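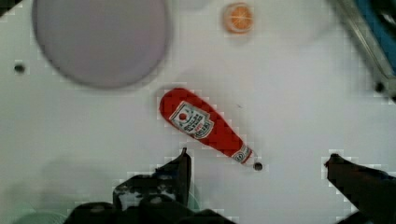

Page last changed: May 2021

Chapter 4
Setting Up a Play Kitchen Table

By Henok Gashaw

A play kitchen does not need a sink, a stove, or a set of cupboards. In many early childhood rooms it is a table with a few things on it: a plate, a bowl, something to eat, something to put on it. This chapter looks at how to choose those things and how to lay them out so that children from three to six can start a game without being told what the game is.

The chapter is in three parts. The first covers play food and the dishes that go with it. The second deals with the table itself and where it stands in the room. The third is about clearing up, which many teachers treat as a chore and which can take up as much of the children's attention as the cooking does.

4.1 Choosing the pieces

Start with food the children already know. A toy ketchup bottle is recognized at once, even by a child who cannot read a word of the label. A slice of orange is nearly as easy. Less common foods can come later, after the children have names for them.

Size matters less than adults expect. Play food is made to many scales, and a set put together over several years will have an orange slice much smaller than the plate it is served on. Children seldom object. What does slow a game down is a dish that will not hold anything, so check that each bowl is deep enough for at least one piece of food.

In February, Shih-chieh Mok sorted the kitchen box at the Postham center. It held 90 pieces. She put out 30 and stored the rest, and the teachers there now trade a few pieces each month.
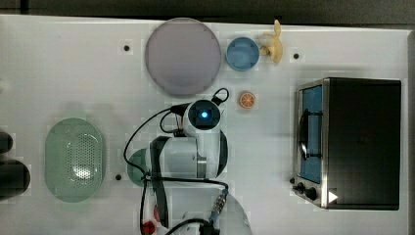

A good first table has a plate, a bowl, a colander, and two or three kinds of food. The colander earns its place because it suggests a job. Food goes in, gets "washed," and comes out again onto the plate. Plain, pale dishes work well with bright food — a child can see from across the room what is being served.

Appliances need more thought. A toaster oven takes up a lot of the table and draws children to its door. Leave clear space in front of the door, and decide before the lesson whether the oven is there to be used in the game or only to be talked about. A real appliance must be unplugged and its cord put away before any child comes to the table.

Key terms in this section: play food, open layout, prompt object, rotation.

Related chapters
Chapter 3: Sand, Water, and Trays
Chapter 5: The Shop Corner at Tolel
Chapter 6: Storage and Labels
Chapter 9: Clearing Up Together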